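4. Setting up the Meltico cabinet on stage

This section is for the Kesier Meltico with the standard base. If you have the older base with the Abernathy hinges, read section 6 first, as the doors open to the other side and steps 3 and 5 are different.

You need two persons for the assembly. Keep the audience area closed while you work, and do not leave the open cabinet alone with people who do not know the method.

4.1 Space and floor

The stage must be flat and dry. Leave 200 cm free behind the cabinet and do not put any lamp there. On carpet, use the wide feet from the accessory bag. The total weight with one performer inside must not be more than 223 kg.

CAUTION: Never set up the cabinet on a stage with a slope, even a small one. The wheels have brakes, but the brakes are made for a flat floor only.

4.2 Assembly

1. Put the base in its position and lock all the wheels. Push it once by hand from each side. It must not move.

2. Place the back panel in the rear groove until you hear a click. The side with the Kesier mark looks to the back of the stage.

3. Hang the two doors, left door first. Do not tighten the hinge screws yet.

4. Put on the roof. One person holds the doors closed, the other person lowers the roof from behind.

5. Tighten the hinge screws with the small key. Stop when you feel resistance. Too much force will bend the hinge plate.

6. Fasten the inside curtain to its rail. The curtain must touch the floor of the cabinet but must not lie on it in folds.

Note: If the curtain has creases, hang it the evening before. Do not iron it, the coating will melt.

4.3 Clothes of the performer

1. Wear dull clothes in a dark colour, without metal parts on the outside. Shiny cloth gives back the light of the side lamps and can be seen through the gap of the door.

2. Close all buttons and put loose ends inside. Empty the pockets.
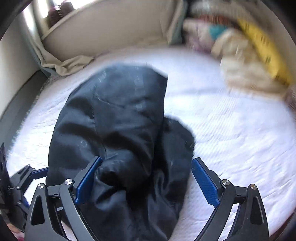

3. Try the complete costume in the cabinet with the doors closed before the first rehearsal. The performer must be able to turn without touching the doors.

4. Wear soft shoes. Hard soles are heard in the first rows, also with music.

4.4 The Prundetti lock

The lock is delivered with two keys. One key is shown to the audience, the other stays with the assistant at the side of the stage.

1. Close both doors and turn the key fully to the right.

2. Pull the handle. The door must stay closed.

3. Ask the performer to push the inside release. The door must open at once.

WARNING: Test the inside release before every show. If it does not work at the first push, do not use the cabinet.
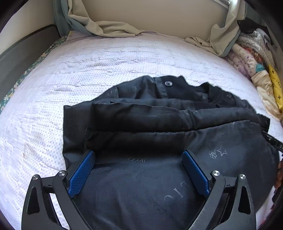
Page last changed: Aug 22, 2021

4.5 Light

Begin with one front lamp of 400 W and no side lamps. Sit in the first row, then in the last, and look at the gap between the doors. When it stays dark from both places, add the side lamps one after the other. Write the lamp positions on the card inside the roof, so that you find them again in the next theatre.

For taking down the cabinet, follow 4.2 from the last step to the first. The roof is always carried by two persons.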